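Keeping Cables and Cords in Order

Most cord damage in a home shop happens at the two ends, where the wire goes into the plug or into the tool. The middle of the cord can be dragged over sawhorses for years and look fine. If a cord is stiff or cracked, check the ends first, and cut it up before you throw it out so it doesn't get picked out of the trash and used.

Wind long extension cords in loose loops. Wrapping one around your elbow puts a twist in it every turn, and after a season it won't lie flat. Start at the plug end, let the cord fall the way it wants to, and hang it on a wide hook. A nail is too narrow. I use a cut piece of 4 inch drain pipe screwed to the wall, with the cord looped over it.

Bundle cords that run to the same place. Air hose, lamp cord and charger lead can all go down one bench leg. Use hook-and-loop straps if you expect to change anything, and plastic ties if you don't. Either way, leave enough slack at any joint that moves - a swing-arm lamp, a drill press table, a garage door opener. Swing the part through its whole travel before you tighten the last tie.

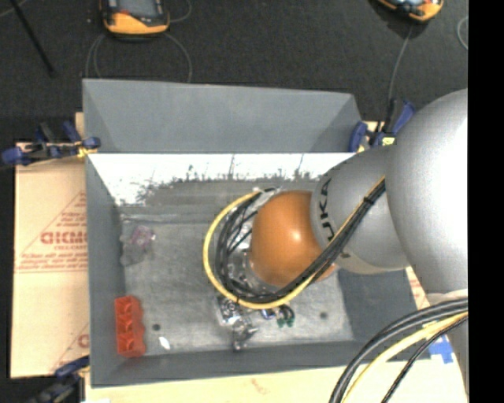 Photo: Van Rooij

Don't pull plastic ties down hard. The jacket should not be pinched, and you should be able to turn the bundle a little inside the tie. Trim the tail flush with nippers. A tail cut at an angle with scissors will scratch your hand every time you reach past it.

Label both ends. Masking tape falls off in a damp basement, so I write on a bread bag clip and snap it over the cord. The Gruren label tape holds up too, but it costs more than I want to spend on a lamp.

Never run a cord under a rug or through a door that closes on it. Once a year I go through the whole shop on a Saturday, usually in May, and feel each plug after the tool has been running. A plug that is too warm to hold gets replaced that day.

Comments (3)

The drain pipe hook works great. I had a short piece left over from the gutters and it holds two 50 footers.

What about retractable reels? Mine quit after 19 months and I went back to hooks.

Bread clips are a good idea. I've been using nail polish dots, a different color for each cord - cheap, and it doesn't come off.

Contact Talcombe Home Notes | Copyright Talcombe | Back to top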